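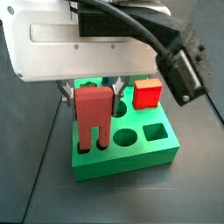

Black cable over a silver-white housing. Photo: Giang Kim

The Slow Side of Serkora

By Sneha Kandpal

The bus to Serkora lets you off by the boat ramp, and from there you walk uphill with your bag bumping along behind you, past the bait shop and the church, until the road turns to gravel and you smell bread. I was so happy to smell that bread! I had been on the move since before sunrise, and the best thing I'd eaten was a packet of crackers.

The bread belongs to Mac Carthaigh, a guesthouse with 10 rooms and a long porch facing the water. Mwende Mrema bought it when it had been shut up for two winters, and she kept the old name because it was already painted on the roof in letters you can read from the ferry. She bakes in the late afternoon so the loaves are ready when the bus gets in. Guests eat the first one standing up in the kitchen, with butter and a lot of salt, and by the time it's gone everybody knows where everybody else is from.

My room was number four, at the back, over the herb bed. It had a deep window seat, a reading lamp on each side of the bed (so rare, so welcome) and a shower with real pressure. The floor slopes a little. Drop a pen by the door and you'll find it under the radiator.

People come to Serkora for the shore path, and they should. It runs north from the harbor to Kallum, a string of stone cottages around a pebble beach, and you can do it in a morning if you don't stop. I stopped constantly. There are seals on the flat rocks past the second gate, and I sat with them so long that my coffee went cold in the flask. 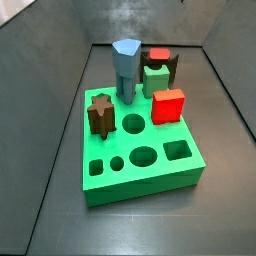
Kallum has one café, and it opens when Dennis Were gets his boat in. In September that tends to be before noon. He cooks whatever he has caught, with potatoes and a sharp green sauce his mother taught him to make, and he'll fill your water bottle without being asked. I had mackerel, then I had more mackerel. A couple at the next table had walked over from the far side of the headland and were planning to stay the night in one of the cottages, which Dennis rents out by the night once the summer families leave. I looked inside one. Thick walls, a wood stove, blankets piled up to my waist. Next time!

The walk back is better in the late light, when the whole hillside goes copper. Take a jacket. The wind comes around the point at four o'clock as if it had an appointment, and the last stretch is exposed.

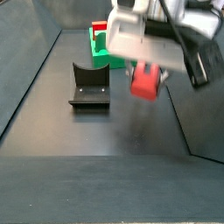

Evenings at Mac Carthaigh are loose and friendly. Supper is one dish, served at seven at the big table, and on my second night it was a lamb stew that had been going since breakfast. Nhàn Trình, who was on her sixth visit, poured me a glass of the local plum brandy and drew me a map to a swimming spot on the back of a receipt. I swam there the next morning. It was freezing and I would do it again tomorrow.

If you go

Book early for summer and for the herring weekend. The rest of the year a phone call a few days ahead is usually enough. Ask for a front room if you like the sound of the harbor, or a back room if you sleep lightly. The bus from Sarko takes 2 hours and doesn't run in the evening. Bring cash for the café at Kallum.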